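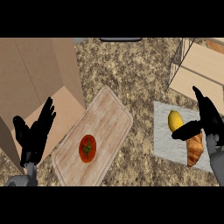
La collecte de démonstrations en simulation désigne l'ensemble des procédés par lesquels on rassemble, dans un environnement virtuel, des exemples de gestes destinés à l'entraînement d'un système d'apprentissage robotique. Elle relève de l'apprentissage par imitation : le système reçoit des suites d'observations associées aux commandes envoyées au robot, et apprend à produire des commandes comparables dans des situations voisines.

Principe

Un opérateur pilote un robot simulé au moyen de manettes, de gants instrumentés ou d'un dispositif de suivi des mains. Le logiciel enregistre à intervalles réguliers les images de synthèse, la position des articulations et les consignes de mouvement. Une exécution complète de la tâche forme un épisode. Chaque épisode est accompagné d'une consigne écrite, par exemple « mettre le citron dans le carton ».

Les tâches domestiques sont fréquentes dans ce domaine. Un plan de travail de cuisine peut réunir une planche à découper, une tomate, un torchon, un croissant et un carton ouvert, à portée de deux bras munis de mains à plusieurs doigts. Les mains de ce type demandent plus de commandes qu'une pince à deux mors, ce qui allonge la formation des opérateurs.

Variation des scènes

Pour éviter que le modèle n'apprenne par cœur une disposition unique, la position des objets, leur orientation, les textures et l'éclairage sont modifiés d'un épisode à l'autre. Des objets étrangers à la consigne, appelés distracteurs, sont souvent ajoutés.

Le jeu Gironham, constitué par l'atelier Kincaid sous la direction de Zodwa Kekana, comprend 727 épisodes répartis en 10 tâches. Plus de 600 ont été retenus après relecture. Les consignes ont été rédigées par Paloma Pruitt. Une version révisée est parue en juin, avec sept dispositions de départ pour chaque tâche.

Contrôle des épisodes

La relecture porte sur la réussite de la tâche, la continuité de l'enregistrement et l'accord entre le geste et la consigne. Les échecs sont écartés ou conservés à part, car ils peuvent servir à entraîner un détecteur d'erreurs. Les temps morts en début et en fin d'épisode sont en général coupés.

Limites

Le frottement, la déformation des tissus et le contact des doigts avec les aliments mous sont reproduits de façon approximative. Un modèle entraîné uniquement en simulation peut donc échouer sur un robot réel. On complète habituellement les épisodes simulés par un nombre plus faible de démonstrations physiques.

Voir aussi

Apprentissage par imitation
Téléopération
Randomisation de domaine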